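4.2 Small things on grey carpet

Of the 127 complaints logged by office tenants at Lostine, 50 concerned the floor, and most of those concerned something smaller than a fingernail. Solanki and Roman (our second and third raters) had expected stains. What people wrote in about was specks. One tenant reported the same bit of fluff on 3 occasions, with rising bitterness, and at no point bent down.

Mottled grey carpet is sold on the promise that it hides dirt, and up to a point it does. Pale dust vanishes into the fleck. A dark crumb or fibre has no such luck, and the eye goes straight to it, even with a much larger object close by (Figure 6).
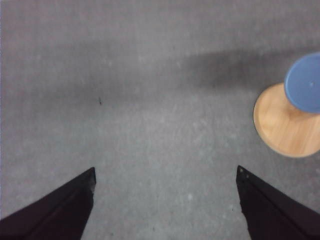

Figure 6. Low-pile grey carpet with a small dark speck; wooden disc at right.

Shadow muddied our ratings. Where it fell across the pile, raters disagreed over whether the carpet was dirty or merely dim, and MacDonald marked one shadow as a spill. We kept her score in. Twenty of the floor complaints named a colour, and in every case the colour was "dark", a word we coded as a colour after longer discussion than it deserved.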